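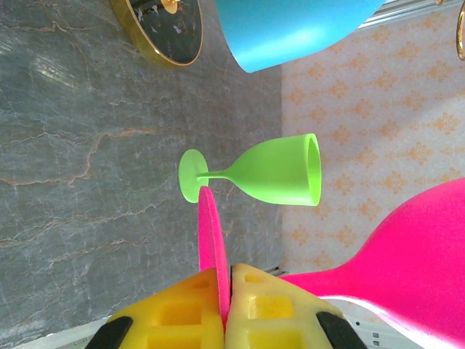 Planning a budget for soft gripper fingers: buy spare sets now or later?

Home > Forum > Equipment > Buying and planning > Log in

Srisuk_bench
I am preparing the equipment request for our small lab, and it must be finished in February. The arm handles plastic wine glasses and cups on a marble top. My total is 4000 dollars, and the arm and the rail are already paid. What remains is fingers, pads and a wrist camera. Orkisari offers a finger set for 142 dollars. Gillov has one for 116, but the pads are sold separately. Should I put spare sets in the first order, or wait until something wears out? I would also like to know if I must plan for a second type of finger for thin rims.

Somkiat Meesuk
I would put two spare sets in the first order. A second order means a second approval, and with us this takes many weeks. Please compare the prices with the pads included, otherwise the cheaper set can become the expensive one. For the rims, I suggest that you test before you buy another type. Yellow fingers with a pocket pattern can close on the rim of a plastic cup like this: 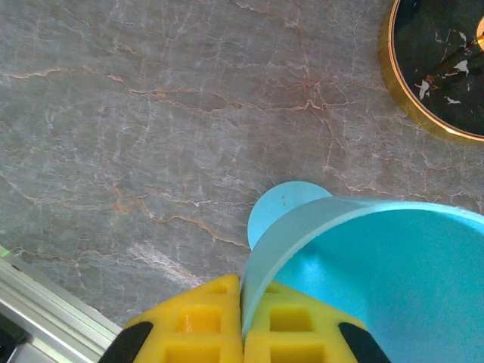

Cyan cup held by its rim, fingers pressed together.

For real glass I can not promise the same. Keep a part of the money free until you have tried your own objects.

Kamol Thongdee
Gillov is fine. Ask them for shipping cost.

Comments

Skindon: Check also the screw pattern of your wrist before ordering. We had to pay for an adapter.

Srisuk_bench: Thank you, I will ask both sellers for a price with pads.

Filed under: grippers, spare parts, lab budget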